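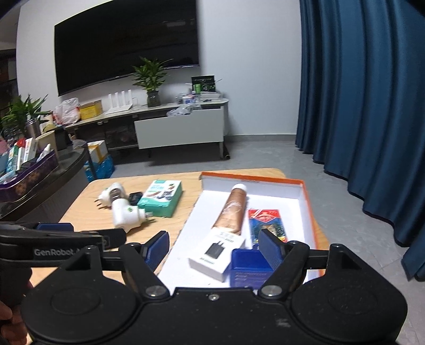 New year, new attempt at the junk drawer. And the bathroom shelf. And the bag by the door that has been "temporary" since we moved to Minden. Thread, bc I need witnesses

1/ Rule for today: everything small comes out onto the wood table, everything gets a home or goes. No third pile. I always make a third pile

2/ The white tray with the orange edges is staying. Fasil Zeleke wanted to toss it over Christmas. Fasil was wrong. Best tray we own, you can see right down in and nothing rolls off onto the floor

3/ Tray so far: tall brown bottle w/ white cap (only fits on the diagonal, fine), a carded thing standing up against the side, little white box with a wall charger on the front, blue plastic tub. Zero logic. Will fix

4/ Ok chargers. Why do we keep the boxes. I have kept charger boxes through two apartments. Box goes, charger goes in the cable pouch. Decided. Moving on

5/ Update - did not throw out the box. What if I need to return it

6/ Bottles should not live with electronics, I know, pls stop replying. Bottles are going to the bathroom as soon as I clear the shelf. Shelf is full of other bottles. So the tray is a waiting room for now

7/ Uchenna Fashola says sort by where you USE it not by what it is. So charger by the bed, bottle by the sink, blue tub wherever. Annoyingly good. Redoing the whole left side of the table now

8/ Looked up drawer dividers, the Kevuda ones everybody likes. 21 dollars for a set of plastic strips?? Cutting up a cereal box instead

9/ Cereal box dividers: fell over. Taped them. Fell over slower

10/ Coffee break. Found 18 twist ties and a key to the old place on Hekbridge. Do I mail it back. It's been years. It's going in the tray

11/ Someone asked what goes in the bag by the door. Returns, library stuff, the good umbrella. Thats it. If it's not leaving the house this week it doesnt get in the bag

12/ Left side of the table next, then the shelf. Dinner's at 7 and we need somewhere to put plates so this has a deadline. More later if I find the other half of the tape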